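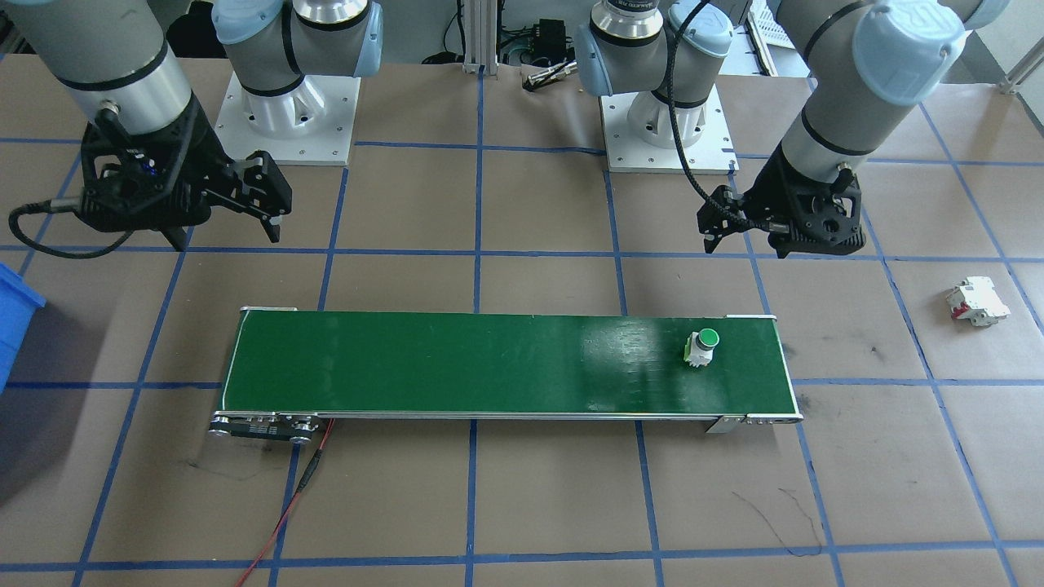
作業台:緑のベルト、押しボタン、ブレーカ

件名:Re: 作業台の紙と青いテープについて

Dretlow 作業台メーリングリストの皆さま

いつもお世話になっております。日本語がまだ十分ではありませんので、分かりにくいところがありましたらご指摘ください。

先日のメールにこのように書かれていました。

> 台の上の茶色い紙ですが、Drulura の部屋では新しいものに替えました。
> そちらの台はどうしていますか。青いテープの線も毎回引き直しているの
> でしょうか。それから、押しボタンとブレーカの置き方が人によって違う
> ので、決まりがあれば教えてください。
> ベルトの上に部品を残したまま帰ってもよいかどうかも知りたいです。

順番にお答えいたします。

紙について。私たちの台では、2月に敷いた紙をまだ使っています。端を少し切って直しましたが、全体を替えることはまだ考えておりません。Rernora で買った紙は幅が足りなくて、2枚を重ねると段ができました。小さい部品がその段で止まりますので、おすすめしません。今の紙は Harries の店のロール紙で、長さは30メートルです。

テープについて。線は毎回は引き直しません。はがれたところだけ、同じ位置に貼ります。全部をはがすと、紙の表面も一緒に取れてしまいます。私は一度それをして、大変後悔しました。貼るときは定規を当てて、テープを引っぱらないで置くようにすると、後で縮みません。

部品の置き方について。緑の丸い頭の押しボタンは、頭を上にして、立ててベルトに置いています。赤いレバーの白いブレーカは、ベルトの右の紙の上に、横に寝かせて置きます。立てると倒れやすいと私は感じますが、ほかの方のご意見も聞きたいです。型番のラベルを上にするという案も以前ありましたが、まだ決まっていないと理解しております。

帰る前のベルトについて。部品は残さないほうがよいと思います。青いプラスチックの箱に戻してください。箱の中は混ざってもかまいませんが、ねじだけは別の袋にお願いいたします。先月、箱の底からねじが23本出てきました。どの部品のものか分からなくて、まだ机の引き出しに入っています。お心当たりのある方はご連絡ください。

工具も、使い終わりましたら台の上から引き出しへ戻していただけると助かります。

もう一つ質問がございます。紙の上に落ちた細かいごみは、皆さまは何で取っていらっしゃいますか。はけを使うとテープの角が起きてしまいますし、ぬれた布は紙に良くありません。よい方法をご存じでしたら教えてください。

どうぞよろしくお願いいたします。

2025年9月
Dretlow 作業台係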